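Pernasport Tube Handling Cell: Progress Report to Fagundes, October
Clostside workshop, maintenance and setup

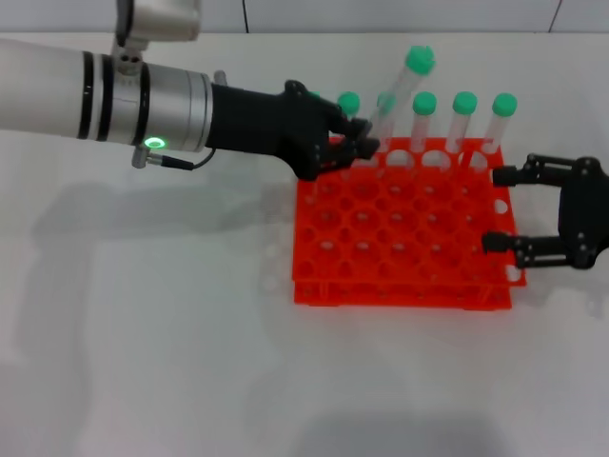
Left arm with the multi-fingered hand at the back row of the rack. Parallel-jaw gripper at right.

Summary

The cell is running again after the repair to the left arm. The work covered by this report is the replacement of the hand cable, a new zero for the left wrist, new pads on the right gripper, and a fresh set of rack positions. Two items are still open and are listed under Remaining work. We are within budget on parts and over on labor hours, as explained below.

Left arm and hand

At the time of our last report the left arm was stopping in the middle of a pick with a communication fault from the hand. We first suspected the hand controller and swapped it with the spare, with no change. The fault was traced to the cable at the wrist. The connector shell had worked slightly loose and the strain was being carried by the wires inside. It only showed up when the wrist was rolled to one side, and for that reason the bench test passed every time.

The cable has been replaced. The new one is short and black, with a metal connector into the underside of the arm, and it loops back behind the wrist. We routed it with more slack than the old one. Operators have been asked not to tidy it with ties, as that is how the old one came to be pulled tight.

After the cable was changed, the wrist joint was zeroed again and the hand was remounted. The finger closing force was turned down two steps in the controller. At the old setting the thumb was pushing tubes off center before the other fingers made contact. At the new setting the hand closes more slowly, and the cycle is a little longer.

Since the repair we have logged 227 picks with the left arm with no communication fault. Four of those picks ended in a dropped or badly seated tube. All four were at the end position of the back row, nearest the arm, where the fingers have to come down close to the neighboring tube.

Right gripper

The pads on both fingers were worn and have been replaced. The pivots on the link bars were cleaned and checked for play, and none needed replacing. The gripper's job in this cell is to steady the rack while the hand is working, so the pads need to meet the rack squarely. The open position was set wider so that the fingers clear the lower tier on the way in. Before this change the lower finger caught the rack on some approaches and turned it.

Rack positions

All testing has been done with empty capped tubes in the back row of the orange rack. We taught the back row positions again from scratch after the wrist was zeroed, as the old values could no longer be trusted. The rack is now placed against a removable stop during teaching, and the stop is taken away before the run.

The Pikari software was left at the version agreed with you at the start. The saved positions and the force settings are backed up on the workshop server and on the cell computer. The old values have been kept under a separate name in case we need to compare.

Routine care

A start-of-shift check has been added to the cell logbook. The operator looks at the wrist connector, confirms that the status ring on the arm is green, opens and closes both the hand and the gripper once, and wipes the tabletop. The check takes up to 4 minutes. The gripper pads will be inspected monthly.

Hours and parts

Labor on the repair came to 31 hours. The plan allowed for less, and most of the difference was spent looking for the cable fault. Parts used were the hand cable and one set of pads. We have ordered a second cable to hold as a spare, paid from the existing parts line. No extra funding is requested.

Remaining work

The approach path at the end position of the back row needs to be changed so that the hand comes in at more of an angle. We will try this first in software. If it does not clear the neighboring tube, we will leave that position empty.

The inner rows of the rack have not been taught. This will start when the back row has gone through a full test run without a drop, and the results will be in the next report.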